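Zernthorpe Toy Library opens its second room in Bitodthorpe

For release 3 Nov 2025

Hi everyone, Thảo Phan writing, from the front desk of the Zernthorpe Toy Library. I've got good news and I've been sitting on it since August, so please forgive the exclamation marks. We have a second room! It's in Bitodthorpe, up the stairs over the old shoe shop (there's an elevator around the back for strollers), and the doors are open to families now.

If you haven't borrowed from us before, it works just like a book library. You join, you pick out toys, you keep them for three weeks and you bring them back. We have 725 toys on the shelves between the two rooms, and 384 families on the books, which still makes me a little dizzy.

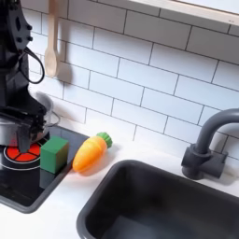 A silver pot at the toy stove.

Pretend play is what gets asked for most, by a mile. Puzzles come next, then anything with wheels. Ro-un Seok put together the new catalog over the summer and sorted it by age, so you can finally search from your phone instead of calling me while I'm wiping down blocks (I do still like the calls).
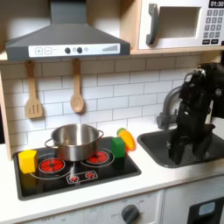
Play kitchen with a cooktop and a sink under a curved faucet.

The money side, for those who need it: the local firm Nguyen-Tran is covering our first year of rent, and 102 of you chipped in for shelving and paint. Thank you, thank you. Membership stays at the same price in both rooms, and one card works for both. You can return a toy to either one, but please put the parts in the mesh bag first.
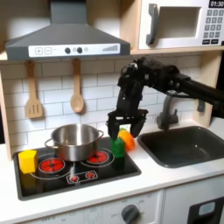

By Thảo Phan | Photos: Jabari Owino

We're also starting a Fola morning, our story and song hour for under-fives, with Hamish Tipoki on guitar. It's free and you don't have to be a member. Bring a snack and socks, the floor gets chilly.

Got toys to give away? We'd love them if they're clean and complete. Soft toys we can't take, sorry.

Press questions and visits: ask for Ezekiel Haddad at the Bitodthorpe desk.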